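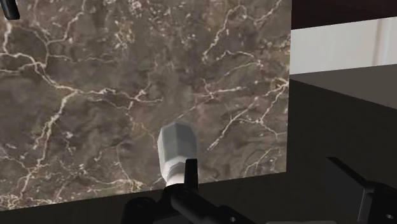
仿真里的腕部视角，大理石台面，夹爪还没合上

标题：家里搭的双指夹爪，仿真里老是偏一边，求大佬看看

楼主 半截螺丝
先交代一下背景。我在家里书房折腾一条桌面机械臂，控制板用的是 Ganen，夹爪是照着 Gullevska 那套开源图纸自己打印的，双指连杆结构。真机还差 2 个关节没装完，所以最近都在仿真里跑，想先把抓取的程序调通，等硬件齐了直接搬过去（想得挺美）。
问题就是首图那样：夹爪张得挺开，东西却贴在左边那根指头旁边，中间空一大块。我本来的设想是物体落在两指正中间再闭合。现在这样一合，左指先碰到，物体就被顶着跑，有时候还能夹住，有时候直接转个身溜了。
已经试过的：把下探高度往下调了 3 毫米，没用；闭合速度降了一半，好一点点，但还是看运气。
各位觉得是标定的问题还是抓取点算错了？

2楼 老猫修电机
先问一句，你的抓取点是怎么来的？如果是拿物体模型的原点直接当抓取点，那八成就是这个坑。很多模型原点根本不在几何中心，有的甚至在底面一个角上。你把原点显示出来看一眼，两分钟的事。

3楼 不吃葱花
这是个啥东西啊，灯泡？上面一大块浅灰色带棱面的，下面收窄成一个脖子，看着像灯泡又像个小瓶子哈哈

4楼 半截螺丝（楼主）
回3楼：素材包里随机抽的，我自己程序里就叫它“目标7”的同类，没细究过名字，反正一头宽一头窄，最难搞的就是这种。
回2楼：原点我还真没看！一直默认在中间的。晚上回去查。

5楼 Jidura用户小林子
我有不同意见。2楼说的情况我也遇到过，但楼主这图里物体窄的那头是朝着夹爪的，偏的是左右方向。这种细脖子的东西，要是绕着长轴大致对称，建模的人一般会把原点放在轴线上，左右不太会偏。我更怀疑是相机到夹爪的外参，就是横向那一项写错了，或者正负号反了。我当年用 Jidura 的仿真插件，左右手坐标系没转对，症状一模一样，查了一个礼拜，想死的心都有。

6楼 老猫修电机
外参错的话，换什么物体都应该往同一边偏。楼主换过别的东西没有？没换过就别急着下结论。

7楼 Jidura用户小林子
对，这个测试该做。不过我还是押外参，输了我把我那块闲置的 Longo 驱动板寄给你。

8楼 老猫修电机
截图了，别赖账。

9楼 焊点发黑
插个题外话，楼主你台面为啥用大理石贴图啊，纹路这么花，又是奶白的脉又是深一块浅一块的，浅色物体放上去，你要是靠颜色分割，边缘很容易跟白纹混到一起。我在我们那个共享工坊调过一套类似的，桌面换成纯色垫子以后识别稳多了。
你可以先换个纯灰的台面跑一轮对比，如果偏移没了，那就是分割出来的轮廓把旁边的纹路也吃进去了，中心自然就歪。

10楼 半截螺丝（楼主）
回9楼：这个思路我完全没想过……台面是为了练“花背景”故意选的，我家餐桌就是差不多的石纹，以后真机多半要在上面干活（家里领导还没同意）。分割确实是按颜色加深度一起做的，但颜色权重给得比较高。

11楼 不吃葱花
餐桌上跑机械臂，你胆子是真大，碗都收好了吗

12楼 一颗M3
我说句不中听的，你们都在纠结定位，我觉得夹爪本身也值得聊聊。楼主你这左边那片指尖又薄又平，方头，夹带棱面的东西本来就是点接触或者线接触，就算对得正正的，一合也容易打滑。你该给指面加一层软垫，仿真里把摩擦系数也改得真实一点，别等到真机才发现全白调了。

13楼 老猫修电机
加软垫我同意，但顺序不对吧。偏成这样，先加垫子等于拿胶布盖住故障灯。先把位置搞准再说指面。

14楼 一颗M3
也不冲突嘛。真实世界里定位永远有误差，手指本身能兜住一点才叫好用。我工坊里那台从来没有哪次是完全对中的，照样干活。

15楼 焊点发黑
M3说的是量产思路，楼主现在是在排错，我站老猫。还有你那个连杆，闭合的时候两边是同步的吗？有些打印件的图纸转成仿真模型以后，从动关节的倍率会丢，一边走得快一边走得慢，看起来也像物体偏了。

16楼 半截螺丝（楼主）
今晚的结果来了，按大家说的挨个试：
原点查了，在轴线上，没毛病，2楼猜的这个排除。
换了个方块，还是往左偏，偏的量也差不多。
换纯灰台面，偏移小了一点点，没消失。所以花纹有影响，但应该不是主因。
连杆同步也看了，两边走得一样。
然后我去翻外参文件，横向那一项写的是我旧支架的数，换新支架以后压根没改过……我给跪了。改完连着跑了70次，夹住的比以前多了不少，剩下失败的基本都是窄脖子那头打滑，就是12楼讲的那个。

17楼 Jidura用户小林子
哈哈哈哈板子保住了！！

18楼 老猫修电机
行，我认输。不过换物体那步可是我提的，怎么也得算半个功劳吧。

19楼 一颗M3
看吧，最后还是要加垫子。薄的硅胶片就行，别太厚，厚了开合行程要重算。

20楼 路过的781
请教一下，外参改的时候是直接量支架尺寸填进去，还是重新跑了一遍标定？我也是 Gullevska 的夹爪，支架自己改过，怕手量不准。

21楼 半截螺丝（楼主）
回20楼：仿真里直接按模型尺寸填的，这个没误差。真机我打算老老实实打一张标定板重新跑，手量肯定不行，我那把卡尺自己都不归零。
硅胶片已经下单了，等到货先装到打印件上看看行程。另外两个关节的轴承还在路上，装好了我再回来顶帖。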